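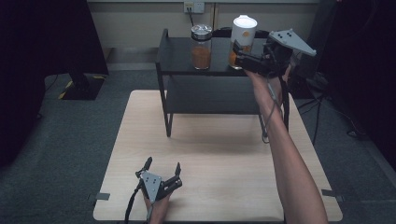 *Page last changed: Saturday, February 10, 2018*

## Section 7: Setting up your two-tier tabletop shelf

You've got the shelf together, so now comes the fun part! A little shelf like this one gives you a second floor for your jars, and once you've lived with it for a week you'll wonder why everything used to sit in one big crowd at the back of the table.

The small black shelf at the top of this page has two jars on its upper level and nothing on the lower one. That's a great place to start. You can see right away whether you like the spacing, and there's plenty of room to change your mind.

### Before you start

- Wipe both levels with a soft, dry cloth.
- Check that every jar lid is closed all the way.
- Pick a table or counter that doesn't rock.

### Placing the shelf

1. Stand the shelf on the tabletop and press gently on each corner of the upper level. If it wobbles, turn it a little and try again (wooden tables are often less flat than they look).
2. Leave a hand's width between the legs and the edge of the table.
3. Look at it from your usual chair. You want to see the jars face on.

**Note:** The legs are thin metal and can mark a soft wood finish if you drag them. Lift the shelf when you move it, and take the jars off first.

### Loading the upper level

1. Start with your heaviest jar. Set it down toward the middle, then slide it to one side.
2. Add the second jar next to it, with enough of a gap for your fingers.
3. Put a screw-lid jar next to one with a tall lid if you have both. Different tops are wonderfully easy to tell apart when you're reaching over in a hurry!
4. Turn any label or sticker to the front.

Clear glass is my favorite up here. Anything orange or brown looks lovely through it, and you can tell how far down a jar has gone without opening it.

**Caution:** Don't put more than 3000 grams on the upper level, and don't stack jars on top of each other.

### Using the lower level

The lower level sits just a short way above the table, so it suits flat things: saucers, packets, a folded napkin. Try the jar you mean to put there before you plan around it. If you have to tilt it to get it in, keep it upstairs.

### Taking a jar down

1. Hold the jar by its body. A loose lid can come away in your hand.
2. Lift straight up until the base is clear of the shelf.
3. Bring it toward you and set it on the table before opening.

**Caution:** Reach from the front. Coming in from the side makes it much too easy to bump the neighboring jar.

Aiguo Hou wrote the first version of this section, and Jiahui Luo added the steps for taking jars down. For felt pads to go under the legs, see Section 24.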